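Unit 6: Bins, totes and worn surfaces

Read before the storage practical. Bring the inspection sheet from Unit 2.

## 1. What a bin has to do

A storage bin holds items in one place, keeps them from sliding off the work surface, and lets someone get them out again. The last part is the one most often left out when bins are ordered. A deep bin holds more, but small flat items end up on the floor of it and are slow to pick up. In the Larnance stockroom case, 24 deep bins were replaced with shallow trays for this reason, and the deep ones were kept for bulky goods.

Sloping sides help in two ways. Items tend to slide toward the floor instead of resting against the wall, and a hand or tool has more room at the top than it would with straight sides. The cost is floor area. A bin with sloping sides takes up more table at the rim than it gives back at the bottom.

## 2. Metal bins and wear

Metal bins are common where items have hard edges. Paint protects the sides for a while. The floor takes most of the contact, so many shops leave it bare and accept the scratches.

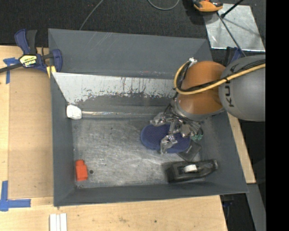 Wear on a bare floor is usually cosmetic. Fine scratches can be left alone. A groove that catches a fingernail should be written down, and a raised edge or burr has to be filed smooth before the bin goes back into use. Run a gloved hand over the surface; do not use bare fingers.

Scratched metal also makes contents harder to see. Bright patches come and go as you move your head, and a thin dark item can be taken for a mark on the floor. Check from two positions before recording a bin as empty.

## 3. Items that overlap

When one item lies partly on another, take the upper one first. Pulling out the lower one drags the upper one across the floor and adds to the scratching. Long items with rounded ends are easiest to hold across the narrow side. Flat items may need to be tipped up at one edge.

## 4. Practical

Work in pairs with one bin from the Ratanaporn set. Bin 123 is reserved for the demonstration.

- Record the condition of the walls, rim and floor separately.
- Note any loose paint. Do not pick at it.
- Put in the items from the tray, letting at least two overlap.
- Remove them one at a time and write down the order.
- Wipe the floor of the bin and return it to the rack.

Sheets are due at the start of Unit 7. For background, see the Tandirura handout on surface finishes, sections 2 and 6.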